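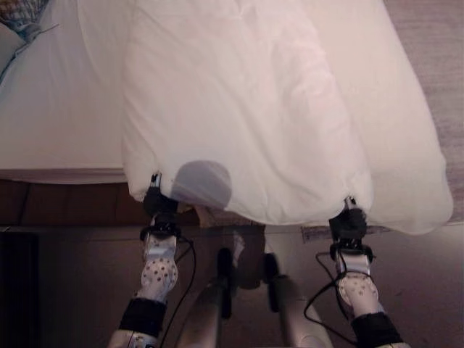
A white duvet held up by its lower hem over a wooden floor.

The Case for Just the Duvet

By Ayantu Worku
2/23/22

I stopped using a top sheet nine years ago and I have had to defend it ever since. My mother still puts one on the guest bed when I visit, tucked so tight at the foot that I have to kick it loose before I can sleep. Hotels do it too. I think the top sheet is a habit left over from wool blankets, and that most households in this country could put theirs in the rag bin and be better off.

A wool blanket is scratchy, heavy and hard to wash. If you sleep under one, you want a layer of cotton between it and you, and you want that cotton to come off and go in the laundry every week. That made sense in my grandmother's house, where there was one washer for four apartments and the blankets went out to be cleaned in spring. A duvet with a cover has that layer built in. The cover is the sheet. Adding another one underneath is like wearing a T-shirt under your pajamas. You can do it, and some people run cold, but it shouldn't be the standard setup.

The usual objection is that duvet covers are a pain to wash and put back on. I'll grant half of that. Washing a cover is no harder than washing a sheet. Putting it back on is the real complaint, and I think most people are bad at it because they were never shown how and the covers they own are badly made.

The trouble is nearly always the corners. You stuff the duvet in through the opening, get two corners roughly where they belong, and then the bottom end slides up inside and you have a cover with an empty flap at the foot and a lump in the middle. People respond to this by shaking the whole thing in the air, and it helps a little. Then they give up and sleep under the lump.

The way I do it is to turn the cover inside out and lay it flat on the mattress with the opening at the foot. The duvet goes on top, lined up at all four corners. Then I reach inside the cover, grab the two far corners through the cloth, take hold of the duvet corners with them, and pull the whole thing right side out. After that I go to the foot end, pick up the hem in two places, spread my hands wide and lift. The filling drops down toward the hem and you can see right away where it is thin and where it is bunched. A duvet hanging from two points will show you every fold it has. Laid flat on the bed it hides them.

Lifting from the hem is the part I would most like people to take up. The instruction sheet that came with my last cover, a Dritetti, said to shake from the top. If you shake from the top, all the filling goes to your feet and stays there. Hold it by the bottom edge for a moment, let it settle, set it down, then do the same at the other end. With a queen size that takes me less time than tucking in a top sheet ever did, and I don't have to lift the mattress.

Keep it off the floor if you can. I say this as someone with wood floors and a dog. A white duvet is a fine thing until it touches anything, and the hem is what touches first. If you are short, and I am, stand at the corner of the bed and work across it on a slant so the extra length falls on the mattress.

Now the money. A decent cover costs more than a top sheet. I paid $40 for my first one and it was a mistake. The buttons were spaced so far apart that the duvet came out between them every night. The one I have now is from Vukbridge and cost $150, and it has ties sewn into all four inside corners and a closure that runs the full width of the foot. I have washed it weekly without losing a tie. I know $150 is a lot for what amounts to a large bag. But I had been buying sheet sets, and a sheet set makes you pay for a flat sheet whether you want one or not. The last set I priced, from Jovomness, was $210, and they would not sell me the fitted sheet and the pillowcases alone. I asked. Somebody should start selling them that way as a normal thing – fitted sheet, two cases, done.

My friend Berhanu Araya thinks I'm wrong about all of this, and his argument is better than most. He says the top sheet is for summer. In July he throws the blanket on the floor and sleeps under the sheet alone, and he wants to know what I do. What I do is take the duvet out and sleep under the empty cover. It is two layers of cotton instead of one, and on the worst nights that is one too many. He has a point there. In a house with no air conditioning I would keep one flat sheet in the closet for August. I would not keep six, and I would not put one on the bed in March.

His other point is that a made bed looks better with a sheet folded down over the blanket. I can't argue with taste. I will say that a bed with only a duvet gets made every morning in my house, and the old one did not. You pull it straight and walk away. When I had the sheet, it would be twisted around the blanket by morning, and fixing it meant stripping the bed back to the mattress, so I left it – for weeks at a time, if I'm telling the truth.

There is also the matter of two people. A couple sharing a top sheet is sharing the one piece of bedding that cannot be pulled without being felt. Plenty of people in Europe use two single duvets on one bed and sleep fine. My sister tried it with a pair of Abera twins and has not gone back. I still use one big one, mostly out of stubbornness, and I'll probably switch when this one wears out.

If you want to try going without, you don't have to buy anything to start. Take the top sheet off, wash the cover you already own, and put it on the way I described. Give it a couple of weeks before you decide, and wash the cover as often as you would have washed the sheet. Keep the old sheets for painting. Mine are in the garage with three colors of trim on them.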